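Chapter 3
Ripening and Storage of Pome Fruit

3.1 Introduction

Apples, pears and quinces are grouped together as pome fruit. They share a common structure, with a core of seed cells surrounded by firm flesh, but they do not behave alike after picking. An apple left on the tree will usually reach eating quality there. Most European pears will not. They ripen from the core outwards, and a pear left on the branch until the skin gives under the thumb is often brown and mealy inside. For this reason pears are picked mature but hard and are ripened afterwards.

The difference between maturity and ripeness is used throughout this chapter. Maturity is the stage at which a fruit, once picked, is able to ripen properly. Ripeness is the stage at which it is fit to eat. A grower is concerned with the first, a shop with the second, and the store keeper with the time between them.

3.2 Respiration and ethylene

A picked fruit is still alive. It takes in oxygen, uses up its sugars and acids, and gives off carbon dioxide, water and heat. The rate at which it does so is the respiration rate, and in general a fruit that respires slowly keeps longer. Cooling is the main means of slowing respiration - all other methods are additions to it.

In pears and apples the rate rises sharply as ripening begins. The rise goes with the release of ethylene, a gas which the fruit produces and to which it also responds. One ripe fruit in a closed box can therefore start the others. Many winter pears also need a period of cold before they will ripen evenly at room temperature. The length of this period depends on the variety and is treated in Section 3.5.

3.3 Judging the stage of ripeness

Skin colour is the oldest guide and the least reliable. In varieties that turn from green to yellow, the change shows the loss of chlorophyll, which often keeps pace with softening but can run ahead of it or lag behind. 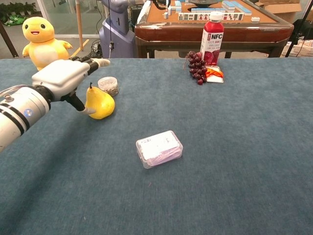

Russet and red-skinned varieties hide the ground colour, and for these other signs must be used. Firmness is measured by pressing a plunger of known width into the peeled flesh and reading the force. Sugar is measured on a drop of juice with a refractometer. Starch is shown by dipping a cut half in iodine solution, which stains the starch dark and leaves the converted areas pale.

Each of these tests spoils the fruit, so samples are taken. The choice of sample, and the errors that follow from a poor one, are dealt with in Section 3.4.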